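Adding a Life Story to a Memorial Page

1. Sign in to Zolludum and open the page you manage.
2. Select Life Story, then Edit.
3. Enter the birth name, birthplace and parents' names. Leave unknown fields blank.
4. Type or paste the text, up to 2,000 characters.
5. Select Save.

Note: Married names go under Other Names.

Caution: Deleting a page also removes its guest book. 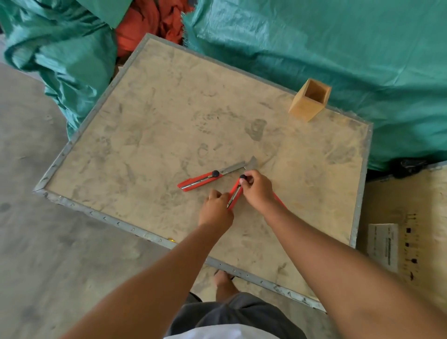
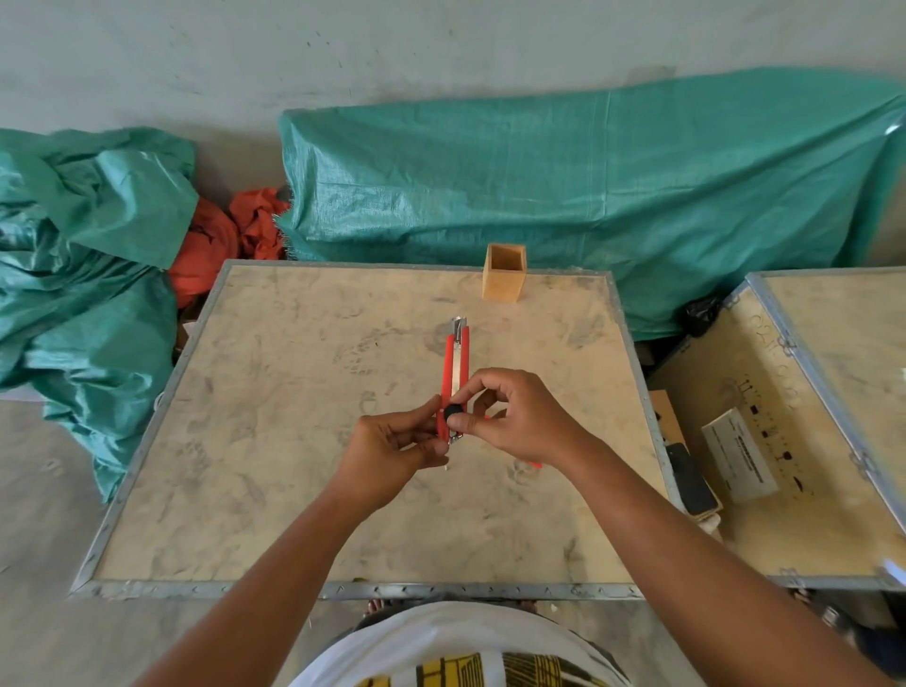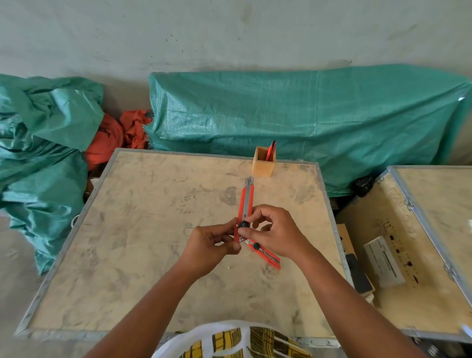 Marietjie Zulu: Step 3 wouldn't take two birthplaces, so I put the second in the story.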